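Writing for Ages Eight to Twelve
Unit 4 handout: Scene, summary and the child's point of view
Tutor: Dinesh Uddin

Reading before the session: the first two chapters of your chosen set text, plus the photocopied extract from The Nitden Bell. Bring 300 words of your own work in progress, double spaced, with your name on each sheet.

4.1 Terms

Scene: action shown at or near the speed at which it happens. Dialogue is the usual marker.

Summary: action reported at a faster speed than it happens. A summer may take one line.

Pause: story time stops while the narrator describes or explains. Middle grade readers will accept a pause, but a short one. In first drafts most pauses fall in the opening pages, where the writer is still finding out where the characters live.

4.2 Proportion

A chapter in this age band commonly runs to 2000 words. Within that length, a writer has room for one full scene or two short ones, with summary joining them. Drafts submitted for this course tend to have too much summary at the start and too little at the end. Check your own chapter by marking scene in one color and summary in another.

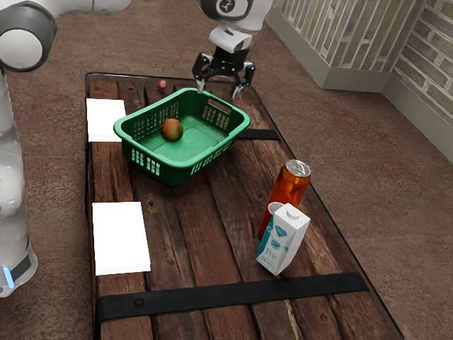 In the Nitden extract, the move from Londbridge to Tostton takes a single sentence. The argument in the kitchen the night before takes 6 pages. The author has given the space to the event the child can take part in. The move itself is decided by adults and the child has no choices to make during it, so it is passed over quickly and its effects are left for the next chapter.

4.3 Distance

Close third person limits the narration to what the child notices, knows or wrongly believes. Vocabulary should stay within reach of that child even in the narrator's sentences. Compare:

(a) Mrs. Bhuiyan was a woman of considerable means who disliked visitors.
(b) Mrs. Bhuiyan had three doorbells and answered none of them.

Version (b) gives the reader the evidence and leaves the judgment open. A ten-year-old can draw the conclusion. Version (a) belongs to an adult narrator and would need an adult narrator's voice throughout.

Common faults at this point:
Filter verbs (saw, heard, felt, noticed) in every sentence.
A child who explains her own feelings in full.
Head-hopping in group dialogue, often into a parent.

4.4 Slowing down

A scene may be slowed at its point of greatest tension by breaking one action into smaller ones. This should be done once or twice in a chapter; used more often, it flattens the pace. The action chosen need not be large. Lowering a mango into a green plastic basket can be given in one verb, or the writer can stop while the fruit is still short of the basket floor and place the character's thought there. The delay works only if the reader already knows what depends on the action.

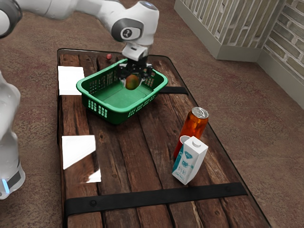
Sentence length is the second control on pace. Short sentences are often said to speed a scene up, but a run of them can have the opposite effect, as each full stop is a small halt. A long sentence with several verbs in sequence may read faster. Concrete nouns help in either case. "Fruit" gives the reader little to hold; a mango with green, orange and reddish patches gives the eye something to rest on, and costs six more words than the bare noun with its article. Whether the cost is worth paying depends on where the sentence stands in the scene.

4.5 Exercise

Take a passage of summary from your draft and rewrite it as scene in no more than 200 words. Use close third person. Include one line of dialogue and one slowed action. Do not name any emotion.

Then reverse the process: reduce a scene to one sentence of summary. Keep both versions of each passage for the Unit 5 workshop.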